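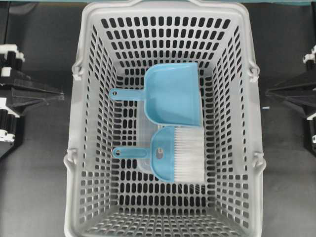
Unit 4 covers shrinkage, meaning the gap between the stock a store should have on its books and the stock it has on the shelf. Most students come in thinking of shrinkage as theft, and theft is part of it. The rest is damage, supplier error, pricing error and items the store uses up itself. Supplies count too. A gray plastic basket with slotted walls and floor is a store supply when shoppers carry it and merchandise when it sits on a shelf with a price tag, and the books have to say which. If a supervisor takes one from the shelf for use at the door and no transfer is written, it will show up as shrinkage at the next count.

Terms for this unit

Book stock: what the records say is there.
Physical stock: what a count finds.
Known loss: recorded when it happens, such as a broken jar.
Unknown loss: found only by counting.
Store use: goods moved from sale to the store's own use.

The basic formula

Shrinkage = book stock minus physical stock. Use units first and money second. Students who go straight to money tend to mix cost price and selling price in the same line, and the answer can't be repaired after that.

Worked case: Grornel, housewares department. Book stock for item 3526 is 300 units. The count finds 260. Shrinkage is 40 units. The paperwork folder then turns up a store use slip for 30 units that was signed but never entered. The slip is entered, book stock drops to 270, and the shrinkage that remains is 10 units. Those 10 are unknown loss.

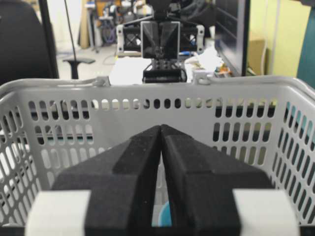
When should a store use slip be entered? At the moment the goods leave the sales floor, before they are put to use, and by the person who moves them.

Late entry is the most common fault in the Grornel case papers. The slip exists, so the supervisor believes the job is done. The count team works from the system and has no reason to look in a folder.

Counting method

Count from left to right and top to bottom, one bay at a time. Two people count separately and compare at the end of the bay — they don't compare while counting. If the figures differ, both count again. Stacked goods are unstacked. Goods that nest inside each other are separated, and anything found inside a container is counted under its own item number.

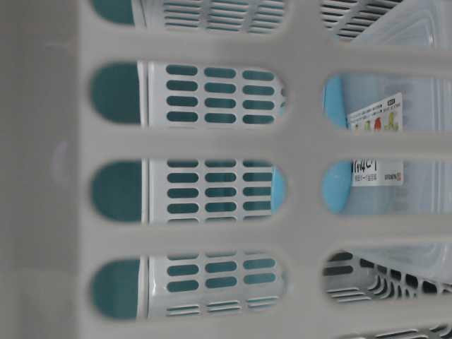 Fig. 4.2. Light gray basket wall, with a white panel behind.

Reading for this unit is the Alletti and Holanda cases in the course pack. Alletti counts once a year, in September. Holanda counts a few bays every morning before opening. Compare the two on labor cost and on how soon an error comes to light.
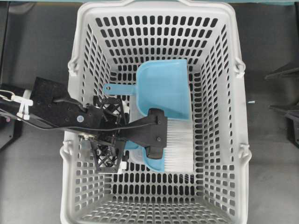 Apostolos Chrysikopoulos wrote after the last session that the daily method looks better on paper than it is, as a small crew will start skipping the awkward bays and the same errors will sit there all year. He would keep one full count even where daily counts are in place. This is a fair point, and you may use it in your answer if you say how the full count would be staffed.

Written work: using the Kasier data sheet, calculate shrinkage in units for each line, separate known from unknown loss, and mark any line where a missing transfer could explain the gap. Show all steps. One page, typed.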